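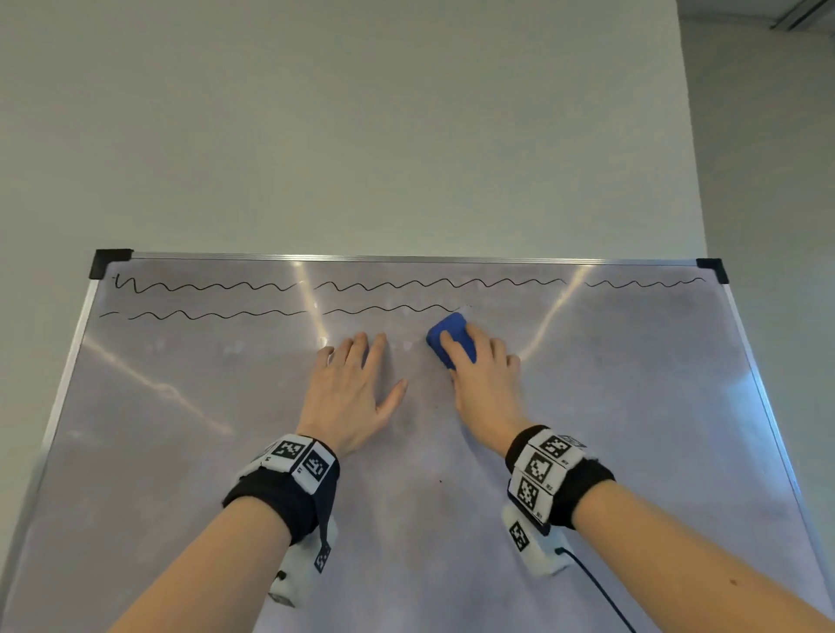 Forkero History Group is asking for firm evidence before Dalach Tower is promoted as the starting point of a secret tunnel to Nuvton church. The claim appears in the new visitor plan put out by Siqueira Heritage, the company that runs the site, and it has already been repeated in two local guidebooks. The plan's only support is a ground survey, printed very small and without a scale. The survey traces rise and dip across the page much like the two wavy lines drawn in black marker on the whiteboard, and a reader who wanted to find a tunnel in either would be free to do so. The group would like to see the full readings.

Dalach Tower is a plain stone house of four floors, built for a family that was often short of money. Its estate accounts survive in fair condition. They list lime, slates, nails, a new door for the cellar and the wages of a man paid to clear the well. They do not mention a tunnel. A passage to the church would have had to run for over 40 chains, under a stream and through hard rock, and somebody would have sent a bill. 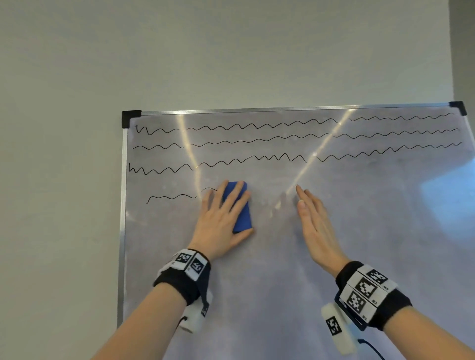 The story itself is fairly young. The earliest version the group has found is in a parish magazine, where it is told as something heard from a farm worker. In that telling the tunnel went to the mill. The church came in later, along with a piper who walked in and was never seen again. Readers who know other old towers will have met the piper before.

The visitor plan also points to a low arch in the north wall of the cellar and calls it the tunnel mouth. The group has measured it. The opening is 73 centimeters high and ends in packed earth. A drain would explain the arch, the slope of the floor in front of it and the damp in that corner, and a drain is what the oldest plan of the house shows there. Siqueira Heritage says the plan may be mistaken. It may, but so far no reason has been given for thinking so.

Forkero History Group has sent the company 9 questions. Among them are who carried out the survey, how deep the readings go, and whether anyone has looked at the church end, where the floor was lifted for new heating pipes and no passage was reported. The group has also asked that the words "secret tunnel" be left off the new road signs until there are answers.

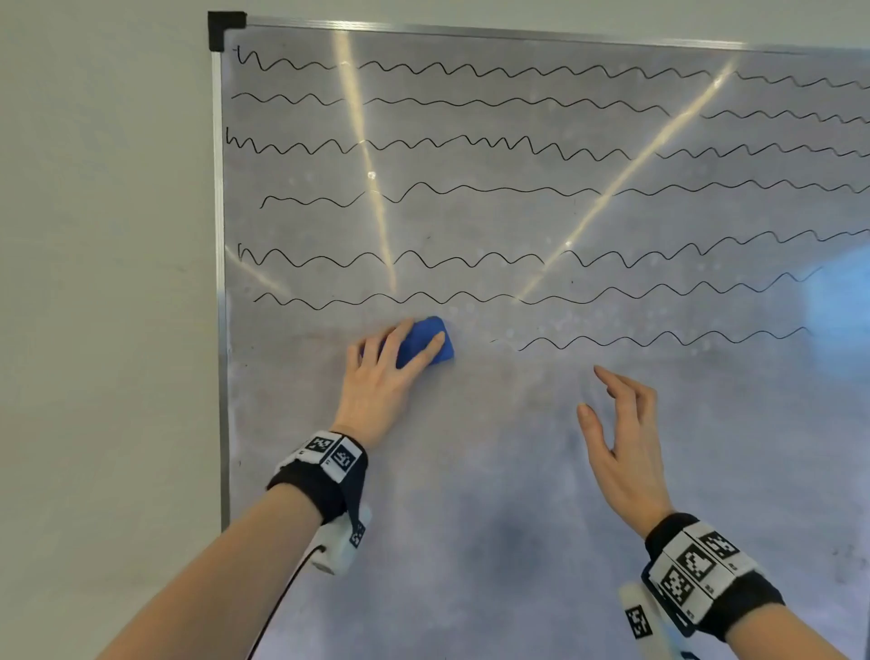 Wavy lines in black marker, one row below another, on a whiteboard.

The group has no quarrel with opening the tower to more people, and supports the repairs to the stair and roof. A small trench in front of the arch would settle most of the matter, and the group has offered to share the cost. Siqueira Heritage has said it will consider the offer in August.

Copies of the questions and of the estate accounts can be read at the Forkero reading room on Tuesday afternoons.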